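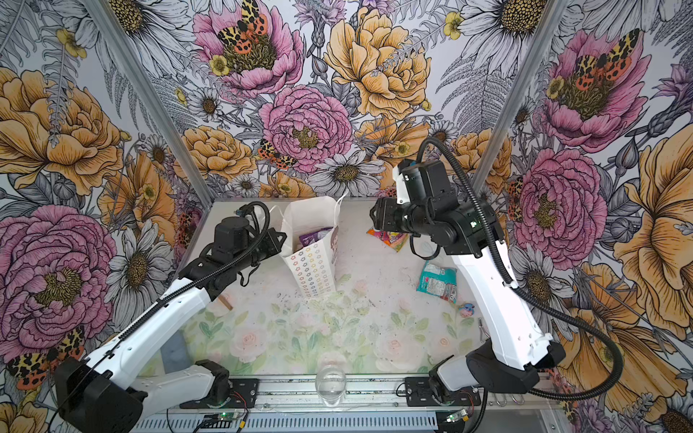

Unit 7: Two Arms, One Gift Bag

Handout for the Salinas bench group. Read it before you book a slot. Last term half of you read it during the slot, and it showed.

The task sounds like something a toddler could do, and a toddler would beat you at it. Snacks and small items go from the table into a paper gift bag, using both arms. Each pair records 24 attempts. Failed attempts count, so please stop deleting them.

Before you touch the leader handles, bring both grippers in low over bare tabletop and check that the fingers open evenly. The tabletop is printed and so are the walls. Your model will have opinions about butterflies and moths. Let it.

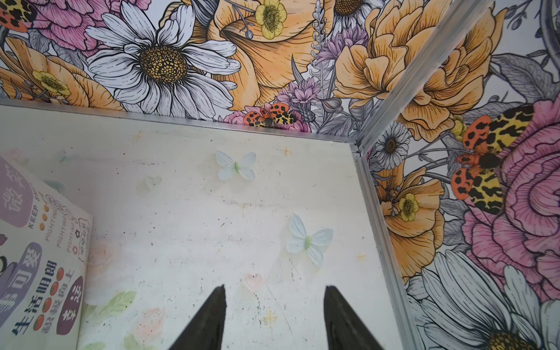

Page last changed: 1/29/23 by N. Cisneros

Picking up wrappers

Film packaging creases, slides and shines. Pinch a crimped end if you can reach one - the flat middle gives the fingers very little to hold. Packets that overlap are a separate problem, and "I grabbed both" is not a strategy.
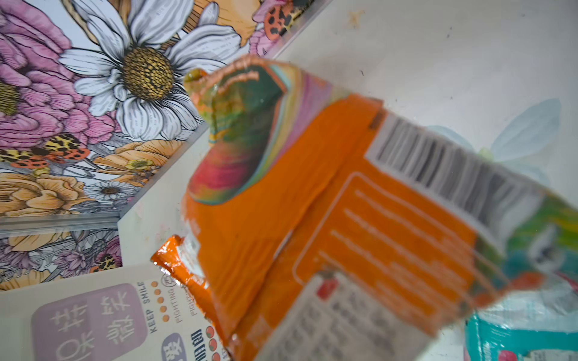
Reading time: 1 min

Wrist views smear when you move fast. Keep a few smeared episodes in your set, then slow down for the rest.

To hand in: your log, plus 500 words on your worst attempt. Gráinne Moynihan grades these and has a long memory for the phrase "human error." Drafts go in the Jonico folder by the first week of March.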